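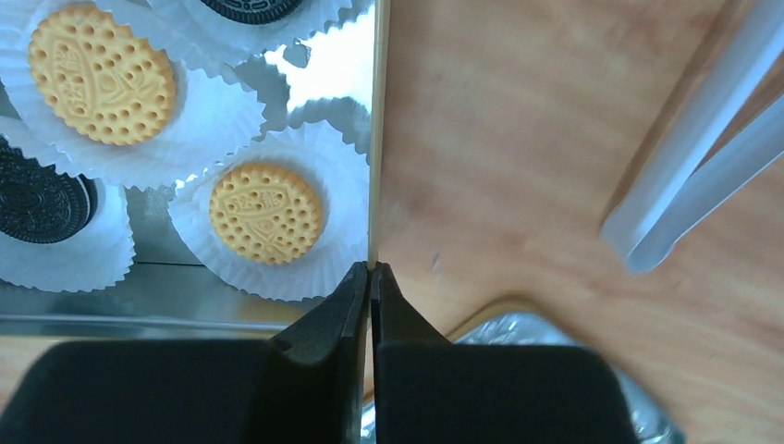 3.2 Serving surfaces and liners

The second part of the study dealt with how small baked goods are set out for sharing, and in particular with what lies between the biscuit and the dish. Two arrangements were compared. In the first, each item was placed on its own fluted paper liner in a shallow metallic tray. In the second, items were placed directly on a printed plate. Both were laid on the same table, and the same general types of biscuit were used in both: round golden biscuits or crackers, and dark sandwich cookies.

Liners were opened out by hand before use. Once opened, a pleated liner does not return fully to its cup shape, and its border spreads well beyond the biscuit it carries. In a shallow tray this leads to overlap between neighbouring papers. We did not correct the overlap, as earlier trials at the Modise site had shown that people laying out food at home seldom do so. Biscuits were likewise left where they came to rest on the paper, whether central or to one side. Golden and dark items were alternated loosely, without a fixed grid.

The plate arrangement followed a different rule. Items were spread over the whole surface with no instruction as to spacing, except that a second shape should be included where the supply allowed. The plate used for the layout in Figure 4 is rectangular with rounded corners, and its printed decoration competes with the food for attention. This was intended. Gumede's coding scheme treats decoration as a separate variable, and a plain plate would have left that column blank.
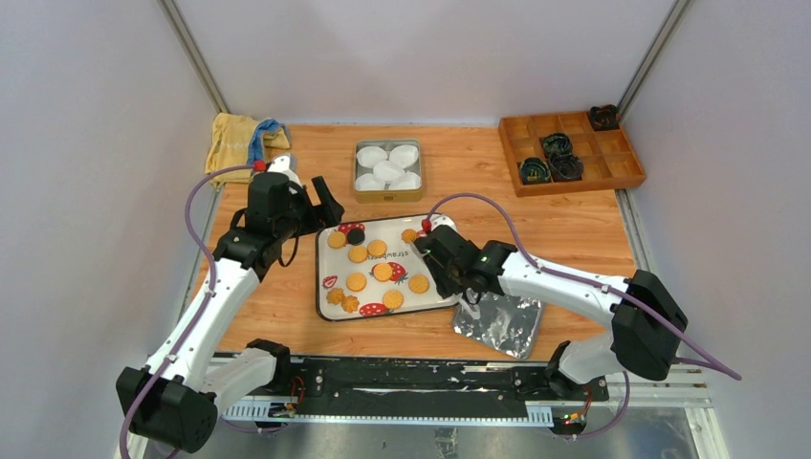 Figure 4. Plate arrangement: round golden crackers, two flower-shaped cookies and one dark sandwich cookie on a strawberry-print plate, with a sheet of aluminium foil at the lower right.

Each layout was coded for four properties: contact between items, contact between an item and the rim, coverage of printed decoration, and mixing of types. Contact was scored only where two edges met. In Figure 4 the two flower-shaped cookies score as touching. The single dark cookie is scored as mixed, as it lies between a printed strawberry and a cracker near the top of the plate. The foil was treated as part of the table setting and was not coded.

Across the full set, 77 layouts were retained, giving 1563 coded items. Coding was carried out by Nurhan Aydoğan and checked by Kagiso Gumede, who recoded 60 layouts without sight of the first scores. Disagreements were confined mainly to rim contact on liners, where the serrated edge of the paper hides the point at which the biscuit ends. These cases were settled by discussion, and six layouts were set aside where no agreement could be reached. They are not included in the total given above.

Liners reduced direct contact between items but increased the area taken up by each one. On plates, contact was more frequent and tended to occur in pairs of the same shape. Coverage of decoration varied widely between layouts and showed no clear link with the number of items. The Irolano layouts, which used deeper dishes, are reported separately in Section 3.4, and the coding sheet is given in Appendix B.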